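Sponges, sorted by what they are allowed to touch

I have changed how I handle kitchen sponges twice in the past year. The first change was to buy them in bulk. The second was to stop treating them all as the same sponge. What follows is the current arrangement, written down mostly because Kanokwan Suksawat asked for it after my post on dish racks, and my reply to her got too long for a comment.

The starting point was a smell. I keep one sponge at the sink, and for years I replaced it when I noticed it, which meant I replaced it late. In July the kitchen gets warm enough that a sponge left flat on the counter in the evening is still damp at breakfast. I weighed one to see how much water was involved. Dry, it was 11 grams. Squeezed once by hand and left flat overnight, it was 35 grams in the morning. A second one, squeezed the same way and stood on its long edge in a wire holder, was close to its dry weight by then. One night, one pair of sponges, a cheap kitchen scale. I would not publish it anywhere but here, but it was enough to make me buy the holder.

The holder is a Katamine. It is a bent wire frame with two suction cups, and the suction cups are bad. They hold on glazed tile and let go of anything with a texture. I removed them and hung the frame over the sink divider, where it has stayed put. Itham makes a similar one with a drip tray underneath. I tried it and gave it away. The tray collects water directly below the sponge, and then the tray needs cleaning too.
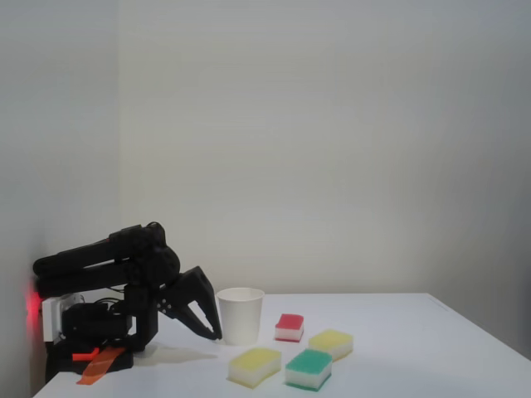
Color is the part I resisted longest. I used to buy whatever was on the shelf and pull the next one from the bag. The trouble starts when two sponges of the same color are in service at once, one for plates and one for the stovetop, and somebody else does the washing up. Take a set like red, green and two yellows, all with the same white foam under the scrubbing layer. If all four are out, the red and the green can each hold one job with no further marking. The yellows cannot, unless they share a job or one of them stays in the bag as the spare. I do the latter. Size is a usable marker too, and the small red is easy to tell from the rest even when the colored side is facing down.

My assignments are as follows. Green does plates, glasses and cutlery. Yellow does pots and pans. Red does the sink basin, the drain surround and the stovetop, and it never goes near anything you eat from. Counters get a cloth, which goes in the wash with the towels. The colors themselves are arbitrary, although red for the dirty work seems to be what visitors guess without being told.

Rotation runs downward. When the green one loses its shape or the scrubbing layer starts to lift at a corner, it is thrown out. I tried demoting old plate sponges to sink duty for a few months, with a corner snipped off to mark them. It saved very little and put two greens at the sink, which was the original problem again. Now each color is replaced with its own color, and the downward part applies only to red: its last job is the outdoor drain, then the trash.

On cleaning them between replacements, I have tried the usual methods. The dishwasher, top rack, works well enough for smell and is hard on the glue line between the foam and the scrubbing layer. Boiling is worse for the glue. I do not microwave them. A hot rinse, a hard squeeze and the wire holder get me to the end of the second week with no smell, and then I change them anyway.

Two notes on buying. The Wi sponges have a denser foam and take longer to soften the first time they are wetted, so the first plate or two is unpleasant. After that they hold their shape better than anything else I have used. The Coltura ones are softer, and the scrubbing layer is gentle enough for nonstick, but they compress permanently at the grip within days. I use Wi for the pots and Coltura for the plates. Their greens do not match, and that has caused no trouble so far.

The last bulk order came to 197 sponges, an odd number because one pack was short. They live in a lidded bin on the top pantry shelf, sorted by color, with the reds at the back. The short pack was a red one. I have not bothered to write to the seller.

Next up is the bottle brush, which has its own drying problem and does not fit the wire holder at all.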